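Preguntas frecuentes: compra y presupuesto de pinzas manuales de captura

Última revisión: 10 de septiembre de 2026

Página mantenida por el área de equipamiento de Brovico. Recoge las consultas que llegan de laboratorios y talleres que preparan una compra de pinzas manuales instrumentadas, de brazos robóticos o de ambas cosas.

¿Qué incluye el precio de una pinza manual Pledix?
La unidad base cuesta 3.615 euros sin impuestos. Comprende el cuerpo de la pinza, la cámara con su soporte, un juego de almohadillas montado y la licencia del programa de sincronización para un puesto. No incluye ordenador, almacenamiento ni mesa.

¿Una unidad o dos por puesto?
Depende de las tareas. Para recoger y depositar objetos sueltos basta una. Si el catálogo de tareas prevé abrir envases, sujetar una caja mientras se extrae su contenido o pasar un objeto de una mano a otra, el puesto debe presupuestarse con dos desde el principio. Añadir la segunda más tarde obliga a repetir la calibración del conjunto y se factura como intervención aparte.

¿Es necesario comprar el brazo robótico en la misma fase?
No. La captura manual no requiere brazo. Recomendamos separar las dos partidas: primero los puestos de captura, después el brazo, cuando se conozcan la carga y el alcance que exigen las tareas. Los presupuestos que agrupan todo en un solo lote suelen sobredimensionar el brazo.

¿Qué almohadillas hay que pedir?
La almohadilla estriada estándar sirve para objetos de sección pequeña, como rotuladores, y para frascos de plástico. Los objetos planos sobre la mesa - tarjetas, láminas, fundas - requieren la punta fina, que se vende por separado. Conviene pedir un juego de repuesto por cada pinza. La almohadilla es material fungible y debe imputarse a gastos corrientes.

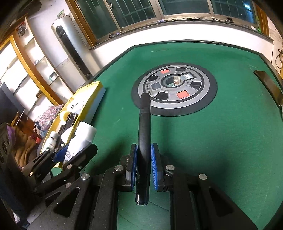

El desgaste depende más del tipo de superficie que de las horas de uso. Los tapones con relieve y los cantos de cartón son los que más castigan las estrías. Como base de cálculo para el primer año usamos 6 juegos por puesto de dos pinzas; a partir del segundo, el consumo real registrado.

¿Qué mesa y qué objetos hay que prever?
Cualquier mesa estable de superficie mate es válida. Se admite el mobiliario existente, con arañazos o marcas de uso. Los objetos de trabajo rara vez superan una fracción menor del presupuesto, pero necesitan partida propia: si se compran con caja chica, luego no se pueden reponer con la misma referencia.

¿Cuáles son los plazos de entrega?
Nueve semanas desde la confirmación del pedido para las pinzas y 16 para el brazo Cao con su controlador. Los pedidos confirmados en octubre se entregan ya en el ejercicio siguiente; si la subvención exige factura con cargo al año en curso, hay que consultarlo antes de firmar.

¿Se puede alquilar?
Sí, con un mínimo de seis meses. El alquiler cubre averías del mecanismo y de la cámara, no las almohadillas. La opción de compra final descuenta la mitad de las cuotas pagadas.

¿Qué costes se olvidan con más frecuencia?
Tres partidas: el almacenamiento de vídeo, las horas de revisión de las grabaciones y la formación de operadores. La segunda es la mayor. El alojamiento de datos puede contratarse con Bondwood o resolverse en servidores propios; el formato de exportación es el mismo.

¿Qué mantenimiento requiere el mecanismo?
Limpieza de polvo en los brazos y comprobación de los pasadores de la articulación una vez al mes. La holgura en un pasador altera la medida de apertura y obliga a recalibrar. La revisión anual en fábrica es opcional durante la garantía y obligatoria para ampliarla.

¿Con quién se tramita una oferta?
Las ofertas de pinzas y consumibles las prepara Hường Âu. Las de brazo, controlador e instalación, Victor Mosoti. En ambos casos hay que adjuntar la lista de tareas previstas, el número de puestos y la fecha límite de justificación del gasto - sin la lista de tareas no se emite oferta cerrada.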